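The Table on Fluvaver Street

Estíbaliz Campos had until six to clear the table. The new tenants in the other half of the building had bought it from her brother for 300 dollars, and they were sending a man with a van.

She had the day's mail in one hand and her keys in the other, and she put both down on the windowsill so they wouldn't get mixed in with everything else. For the past few months the table had been her desk and her dinner table and the place where things went when she didn't want to decide about them. It was a good table. It was oval, with a pale top, and her brother had carried it up the stairs on his back when he still lived here and had never let her forget it.

Now he lived in Maldonado, in two rooms above a bakery, and he needed money more than he needed a table. He had called her on a bad line to say so.

"You can keep the chairs," he said.

"What am I going to do with chairs?"

"Sit on them," he said.

She started at the end near the door. She had two boxes from the grocery store, one for things that were hers and one for things that were his. She thought it would be easy. She put the yellow cup down close to the edge, where she could reach it, and looked at what was left. 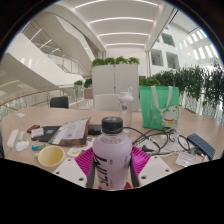 The lavender bottle was hers. She had bought it at the Nerton store on the corner the week she started her job, when she believed she was going to be a person who drank water. She decided it would go in last so that it could stand up along the side of the box.

The little packets were harder. Her brother bought things in packets. He never finished one before he opened another, and he kept all of them, folded over at the top. She picked up the big silver one and it crackled in her hand. She couldn't remember if he had left it or mailed it. She put it in his box, then took it out again, because mailing a box to Maldonado was priced by weight and she had already been to ask.

The phone rang at a quarter past four. It was the man with the van.

"I'm at Mamov," he said. Mamov was the furniture warehouse out by the highway. "They've got me waiting on a sofa. Might be six, might be after."

"After is fine," she said.

"Is it heavy, your table?"

"My brother carried it by himself."

"Is he there?"

"No," she said. "He moved."

The man said he would bring his cousin.

She made tea that she didn't want and went back to it. With more time she did less. She moved things from one end to the other. She wiped a patch of wood with her sleeve and then set something down on it. She opened the box that was his and found she had put in a sweater, a tin of screws and nothing more. The box that was hers was empty.

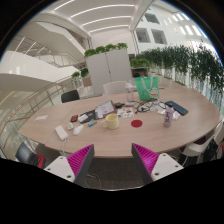 At five she called him.

"How many mice does one person need?" she said.

"One of those is yours."

"Which?"

"The one that works," he said.

She could hear the bakery behind him, trays going into a rack and a woman laughing. He told her they had given him bread for fixing their door. He told her the light in the front room was good until noon. She asked if he had anything to eat off of, and he said he had the counter, and that he ate standing up, like a horse.

"What did they pay you for the table again?"

"Three hundred. They haven't paid it yet. They're giving it to the driver."

She had 700 dollars in the bank, and rent was coming out of it. She looked at the cups and cables and stickers and then at the table underneath them, and she did the subtraction twice.

"I could send it to you in two parts," she said.

"Send what?"

"The money. Half now and half when I get paid."

He didn't say anything for a while. The woman at the bakery had stopped laughing and somebody was running water.

"You said it was too big for the room," he said.

"It is too big for the room."

She called the driver back. He was still at Mamov, waiting on the sofa, and he said it made no difference to him, but she would have to tell the people next door herself. She went out in her socks and knocked.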